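Italo Greco has been asked to name things for long enough that he no longer answers when people at parties ask what he does. "I used to say I was in naming," he says. "They'd ask if I did babies."

He has never done babies. He has done a bottled water, a line of garden chairs, a dental practice with 6 locations, and more apartment buildings than he cares to drive past. The water was called Voda, a word for water in several languages, and the client paid for 2 months of his time to arrive at it. "They wanted something that would say water," Greco says. "I went away and thought very hard."

We met in June, in the kitchen of his house, where he makes strong coffee and apologizes for the cups. The cups are fine. He apologizes for them again when he pours the second round.

Greco started out writing catalog copy for a furniture company, and moved over to names when his boss discovered that sofas with women's names sold better than sofas with numbers. His first was the Natia, a two-seater in mustard or gray. "It had been the 1218," he says. "Same sofa. Same mustard. The 1218 sat in the warehouse for a year, and then it was the Natia and people wrote us letters about her. Her!"
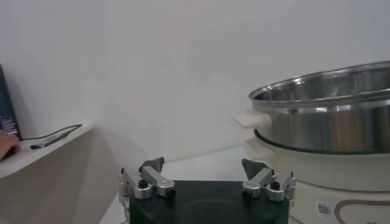
Words by our features desk
Filed under: Work, Language

After the sofas came real estate, and real estate is where Greco developed what he calls his allergy. Every developer he met wanted the word Villa. He had it on a building with a parking garage for a ground floor. He had it on a motel. One man wanted it twice in the same name, once at each end, and Greco drove to his office to talk him down.

"He said, how will they know it's a villa? I said, sir, they're going to see it."

His own favorite is one that almost didn't happen. Vurkeddale is a housing development on what used to be a turkey farm, and it got its name from a bad phone line. Greco had suggested something with "dale" in it, the client's assistant wrote down what she heard, and by the time he saw the paperwork there was a sign by the road. He offered to fix it for free. The client wouldn't hear of it. Buyers had started asking whether it was Dutch.

"I had a list of more than 300 names for that place," he says. "Oaks, creeks, meadows, every kind of hill. And the one they still use is a typo. I put it on my résumé, of course. I'm not proud."

Does he have a method? He winces. There was a time when he ran workshops, with index cards and a bowl of hard candy, and had clients shout out words that made them feel safe. "A grown man yelled 'soup' at me for an entire morning. I thought about it for years. It's a good word, soup. You can't put it on a bank."

These days he reads the candidates out loud while doing the dishes. If he gets embarrassed, he crosses the name out. He also calls his sister and pretends to be a receptionist, answering with the name of the company until she hangs up. A name she can sit through four times goes on the short list.

He is gloomy about the trade, though he seems to enjoy it. Clients want shorter names now, and they want the vowels taken out. He was sent home from one meeting for asking where the vowels went. Another client rejected everything he brought and used the name of her dog, and Greco thinks she was right. He's met the dog.

I ask what he would call his own house, if he had to. He looks around the kitchen for a while and picks at the label on the coffee can.

"My wife put a sign up once," he says. "It just had the number on it. The mail came right away."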